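Re: [shopfloor-list] Stamix stock labels, import drops leading zeros

> We moved 1,221 part records from the old spreadsheet into Stamix in April. Every code that began with a zero came through without it, so the labels no longer match the bins. Is there a setting for this, or do we have to key them all again? We print through Briva.

No need to key them again. The zeros are lost before Stamix sees the file. If the column is a number type in the spreadsheet, the export writes 380 where you expect 00380.

Steps that worked at our site:

1. Set the code column to text in the original sheet. Changing it in the exported copy is too late.
2. Export as CSV with all fields quoted.
3. In Stamix, open the import profile and set the code field to `string`, width 5. The default is `auto`, which guesses from the first 200 rows.
4. Run the import in update mode, matched on the supplier reference. If you match on the code you will get a second set of records.

Briva keeps its own copy of the field types, so reload the label template afterwards. Ours went on printing short codes for 3 days until we did that.

Check any code with an E in it as well. 12E04 is read as a number and comes out as 120000. Zamero exports have the same fault and the same cure.

I can post our import profile if it would be of use. 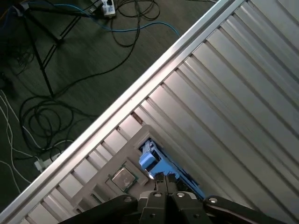
*Light beige-grey plastic tray on the ridged aluminium surface.*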